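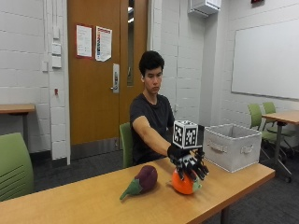
The bin at table height, with the orange and the aubergine waiting to go in.

Lis fabric storage bin by Nisard: a review

I have reached the age at which I hold opinions on storage bins, and the Lis has been in my house since August, so you may as well have them.

It's a fabric bin with an open top, straight sides and a looped handle sewn on. White, or what the listing calls "chalk", which is white with a pale grey weave to it once you get it near a window. Nisard sells it in three sizes. I bought the middle one, then a second middle one, then a small one I didn't need, so bear that in mind when I start complaining.

What it's for

The listing suggests throws, magazines and "seasonal accents". Ours holds plush vegetables. My daughter was given one soft carrot two birthdays ago and word got round the family, and we now own a full greengrocer's in polyester. There's an aubergine with a glossy purple belly that could be used as a neck pillow. There's a round orange thing with a green bit on it that half the household says is an orange and the other half says is a pumpkin, and this has caused more bad feeling at breakfast than I'd like to go into.

Before the Lis, all of these lived in a plastic crate, and the crate lived in the hall, where I kicked it.

Getting it out of the packet

It comes flat. You pull the sides up, push the base panel down and swear at the last corner. Mine had a fold across one side for a week or so, and then it went away without any help from me. The second one still has its fold. I've turned that side to the wall.

Day to day

The sides stand up by themselves, and this is most of what I wanted. My previous fabric bin, a Helta, stood up nicely in the shop and lay down as soon as I got it home. You had to hold its mouth open with one hand and feed it with the other, like worming a cat. The Lis stays open whether it's full or empty, so a child of four can lob a leek at it from the sofa and now and then get it in.

It also works on a table, and I hadn't expected to care. We do the evening tidy at table height now (my back, thank you for asking). Bin at one end, vegetables in front of you, reach over, pick one up, drop it in. Soft toys are kind to the sides. I tried wooden blocks for a fortnight and the corners started to bulge, so the blocks went back to the crate and the crate went back to the hall.

The handle

It's fine. It's a loop, it's stitched down properly, and it'll take the weight of a load of plush without any fuss. What it won't do is keep the bin level if you carry it by that one loop, because the far side dips and the top layer gets out. I lost an aubergine down the stairs that way. Carry it from underneath, or carry less.

Brendan Scanlon, who reviewed the large size on the Plullcombe forum, reckons he hauls firewood in his. He posted this in reply number 41 of a thread that had been about curtain hooks, and several people asked him to stop. I wouldn't put firewood in mine. I would barely put a damp towel in it.

Cleaning

Sponge only, says the label. Pale canvas and small children is a pairing I walked into with my eyes open. Yoghurt came off. Felt tip faded to a sort of lilac cloud, which I've decided to live with. Orhun Tatlı, next door but one, put his through the machine on a cool wash and reports that the fabric came out perfect and the base panel came out as porridge. You can take the panel out first if you unpick a short seam. He didn't know that either.

Price

The middle size was 13 pounds when I bought it and has gone up and down since. At that money I've no quarrel with it. I wouldn't pay a lot more for what is, when you squint, a bag with good posture.

Good: stays open, folds flat if you ever need it to, light enough for a child to drag about.

Less good: one-handled carrying, anything with corners, the last corner of the base panel, felt tip.

I'd buy it again, and as mentioned I already have. The small one is on the landing with a single sock in it.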